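Search this site Search
Home Projects Student Reports Contact
By Hanan Nseir, September

What changes when the arm does the lids? My project report on Drallico

So for my placement project I picked the training kitchen at Drallico, where they're teaching a robot arm to help with steaming and serving. I'd expected to write mostly about the machine, but I ended up writing mostly about the people (they talk more, for a start!).

The job sounds dull on paper: lift a lid, put it down flat, move a basket, leave the hot pot alone until it's wanted. Zsófia Tóth has done that by hand for five years, and she told me the lids are the bit she'd happily give away. Now two of her four shifts a week go on setting out the table and correcting the arm – a different kind of tired, she says, more eyes than wrists.

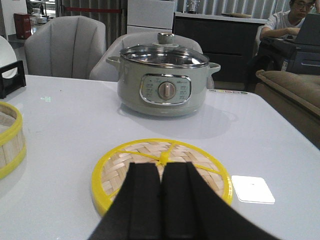
Does the robot mean fewer people in the kitchen?
So far the team is the same size, but the jobs have moved. Ksawery Lis went from serving to checking the logs, and he had to ask for training because it wasn't offered at first.

That last point came up again and again in my interviews. Andor Csizmadia logged 882 attempts at the lid task over the placement, and he liked the work, but his job title and his pay stayed exactly where they were. I think that's the weakest part of the whole set-up, and I said so in my feedback to the manager.

The other thing I noticed was the chatting. Steaming used to be a two-person job with plenty of gossip in it, and Zsófia misses that on the quieter Saturday shift. She's asked for a shared break so they can all catch up, and I really hope she gets it. My interview questions are in the appendix, along with the old and new rotas.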